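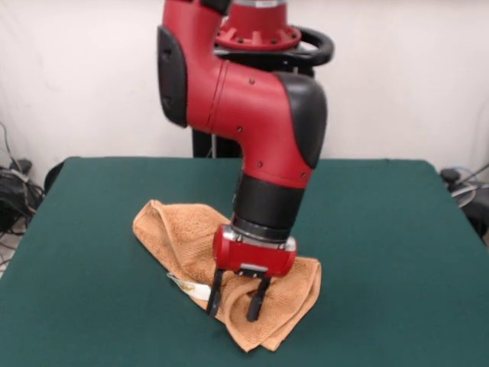
Gripper closed on a fold of the terry towel, fixed camera.

Brimura Towel Set, data card

Contents
910 demonstrations of a single arm flattening and folding a terry cloth towel on a felt-covered table. 736 were recorded by remote control with the Tekus leader arm. The rest were hand guided, with the operator moving the arm directly.

Recording
One episode is one attempt, from the first arm motion to the operator's stop key. Joint positions, gripper opening and the fixed camera stream share one clock. The towel is dropped on the table again before each episode. In hand-guided episodes the operator's arms often hide part of the cloth; these carry the flag occluded=1.

Labels
success, partial or fail, set by the operator at the stop key and checked later at Erkgate. 17 episodes have no label and are left out of the default split.

Known problems
Grasps sometimes pick up 2 layers of cloth where one was intended. They are not flagged. Gripper force was not logged.

Version
Camera timestamps were corrected in July. Older copies should be replaced.

Maintained by the Zariņš lab.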